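Premises > Storage and Display > Woven Baskets

Pemby House: Basket Inspection Checklist
Issued 5 October 2022. Replaces the July version.
3 shares | 2 comments

This checklist applies to all woven baskets used in the linen room and the public lounge. It is to be completed before a basket is returned to use.

1. Weave. Check the inner wall for broken or lifted strands. Open weave is acceptable where it forms part of the pattern.
Result: Pass.

2. Rim and handles. Run a gloved hand along the full length. Record any split reed.
Result: Pass with comment. Finish rubbed off in patches, with scuffs and scratches. Wear of this kind is to be noted and checked again at the next inspection. 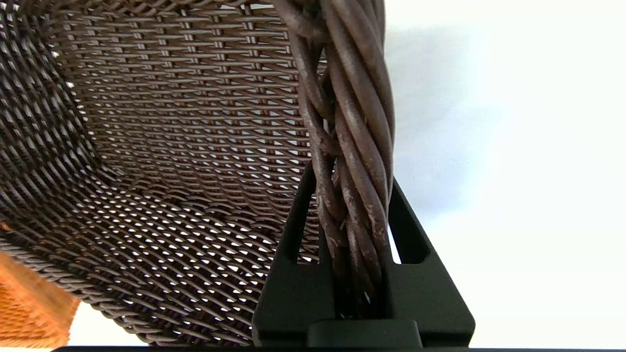 3. Base. Place the basket on a level surface and press each side in turn. A basket that rocks must be withdrawn.
Result: Pass.

4. Load. Baskets may carry folded linen only - bottles and tools are not permitted.
Result: Pass.

5. Position. Baskets must stand clear of heaters and must not narrow a walkway.
Result: Fail. Two baskets in the lounge to be moved.

Completed forms should be filed at the Pledadier office.

Comments (2)

Gowda site: Does item 2 cover baskets with no handles?

Linen room: Yes, the rim is checked in every case. We use the same form for the Holetti baskets.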